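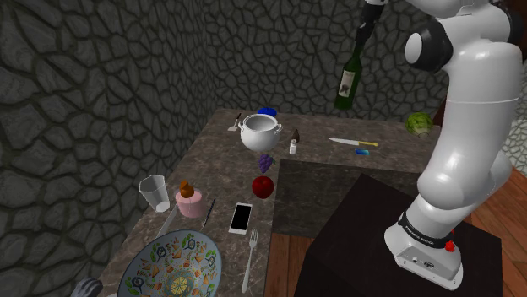
3 min read

Wine importer Pirach will move its entire still-wine range to a lighter glass bottle starting in April, the company told its retail customers in a notice sent on Friday. The change covers red, white and rosé wines in the standard 750 ml size. Sparkling wines are excluded, as the pressure inside the bottle calls for heavier glass.

The new bottle is made by Moltis, which has supplied Pirach with closures and cartons under an earlier contract. It keeps the same outside diameter and overall height as the current bottle, so existing racks, shippers and case dividers will still fit. The weight reduction comes from a thinner side wall and a shallower punt, the indentation in the base. Pirach did not publish the wall thickness.

"The shoulder and the heel are where a bottle takes most of its contact on the line, and those areas have not been thinned," said Nelli Kokkonen, packaging manager at Pirach. "The glass was removed from places where it was doing very little."

Two colors will be offered at launch, green and a clear glass for rosé. An amber version is under review but has no date. Kokkonen said green was the first priority because most of the range is already sold in it and the glass can take a higher share of recycled material without a visible shift in shade.

Before approving the design, Pirach ran a filling trial at its Bedoya plant. The trial used 3,000 bottles taken from a single production run, filled at the normal line speed and closed with both cork and screw cap. Samples were then stacked on pallets and held in the warehouse for 40 days, with the bottom layer checked at the end of the period for cracks, base chips and leaking closures. The company said the results met its existing acceptance limits and that the same limits will apply to the new bottle in regular production.

Some adjustments to the line were needed. The guide rails ahead of the filler were reset to lower the contact pressure between bottles, and the labeler was fitted with softer pads. Lighter bottles are also more likely to tip when empty, so the conveyor between the depalletizer and the rinser will run slower at start-up. Pirach expects no change in daily output once the line is warmed up.

Labels are not affected. The flat label panel has the same height as before, and wineries that supply their own printed labels can use up current stock. Back labels carrying a bottle weight or a disposal code will have to be revised, and Pirach has asked producers to send corrected artwork before the first filling date.

Retailers will see both bottles on the shelf for a time. Stock already in the old glass will be sold through and will not be repacked. Case codes will carry an added letter so that the two versions can be told apart at receiving, which matters mainly for stores that calculate freight by weight. Pallet patterns stay the same, although the company is looking at adding a layer on truck routes where weight was the limit.

Sandrine Marty, who buys wine for the Wakesura stores, said the chain had asked suppliers for lighter packaging but still had questions on perceived quality. "Customers do pick up a bottle and judge it by the weight, more so in the higher price range," she said. "We will watch returns and breakage first, and then sales." Wakesura plans to list the new bottle in all of its stores at the same time - a staged introduction was considered and dropped because of the extra work in item records.

Prices to retailers will not change as a result of the switch, according to the notice. The minimum order for producers who want the lighter bottle under their own brand is around 1,000 cases, with smaller lots possible when they can be combined with a scheduled run.

Pirach said it would report breakage figures to its customers after the first full season. Requests for empty sample bottles can be made through the usual sales contact.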